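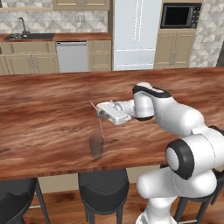 Havness opens its first showroom kitchen in Grabowska Lane this October

I've been sitting on this news since winter, so I'm thrilled to finally share it! Havness, my little benchtop business, is moving out of the shed and into a proper showroom at Rarkier, next door to the Zendby bakery (dangerous for me, lovely for you).

We'll have 14 timber finishes on display, from pale honey colours to the deep reds everyone keeps asking for.
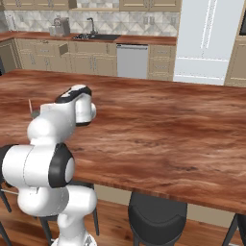

Doors open at 10 on Wednesday, and the first week is all free advice — bring your measurements, your paint chips, your mum. We've looked after 2039 kitchens so far and I still love a good chat about oiling.

Bookings aren't needed. Parking is out the back, off the lane.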